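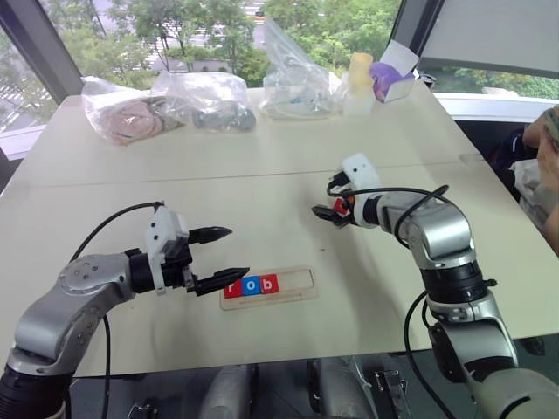 White table at the window side.

Jul 19, 2026
Trarside workshop, notebook on the Custhorpe plaque (object file 184)

Continued from the previous page. The plaque is the bronze one which was on the front of the old shipping office in Custhorpe and was taken down in May, after the town decided that the text could not stay on the street without explanation. It names the company and its "trade with Lagos and the Coast" and has a relief with a merchant standing and two men kneeling next to barrels. It will go to the museum in Flusley, indoors, with a new label. Our work is only to clean it, make it stable and give it a mount.

Width measured again, because the old drawing and the delivery note did not agree. It is 571 mm at the lower edge. The drawing is correct and the delivery note is wrong. I wrote the correct value in the file and in the message to Flusley.

Surface. The green on the lower left is harder than I expected. Under the magnifier it is compact and sits well on the metal, so I leave it. In the letters there is something different: a pale green powder, it comes off with a wooden stick. I took a little from the bottom of the letter G and put it in a tube for the chloride test. Until we have the result, no water on this part. Please also no wet cotton "just to see", this happened with the last bronze and I had to start again.

Old wax. The treatment report from 2000 says one layer of microcrystalline wax, cold. I do not believe it was one layer. In the folds of the merchant's coat it is thick and yellow, and dust is closed inside it. White spirit on a swab softens it in 10 minutes if covered with film, without film it dries too quickly and nothing happens. I tested this on the back of the coat only. The metal under it is brown and even, rather beautiful.

The faces. I want to write this carefully. The merchant has a finished face, with eyes and a beard. The two kneeling men have nearly no features, and until now everybody who wrote about the plaque said they were worn by the weather. After the wax came off one of them I don't think so. The tool marks of the modeler are still there, fine and sharp, the same as on the barrels. A weathered surface would have lost these first. So they were made in this way from the beginning. It is only one face for the moment and I will do the second before I say it outside the workshop, but Flusley should know before the label text is final. The draft label has the words "now eroded", and that would be a mistake on the wall for many years.

Question to myself: do I clean the three figures to the same level? If the merchant becomes brighter than the others, we repeat what the plaque already does. If I hold him back, I also make a statement. My proposal is the same solvent, the same time, the same wax, and then we accept how it looks.

Paint. There is a trace of red on the right border, from the night when somebody painted the plaque, before it was removed. Flusley asked to keep it. I agree, and it is possible — it is well attached and is not in the way of anything. I marked the area on the tracing with a pencil line. Do not go over this line with the solvent, also not with the vapor. The museum will decide if the label mentions it.

Back side. Four lugs, one is broken and was repaired with soft solder, ugly but strong. I will not use the lugs to hang it. Better a steel tray below with padded clips at the sides, so the bronze carries no load at all. For the padding we have enough felt, but I prefer polyethylene foam, felt keeps the moisture. Drawing of the clips is in the blue folder, second version. The first version has the clips over the red paint, please throw it away.

Next:
chloride test on the powder from the G
second kneeling figure, wax removal, then photos in low side light, the same angle as for the first
write to Flusley about "now eroded"
ask Custhorpe if they have the contract with the foundry, or at least the letters
order foam

The solvent cabinet was not closed properly this morning. The lower hinge needs a new screw.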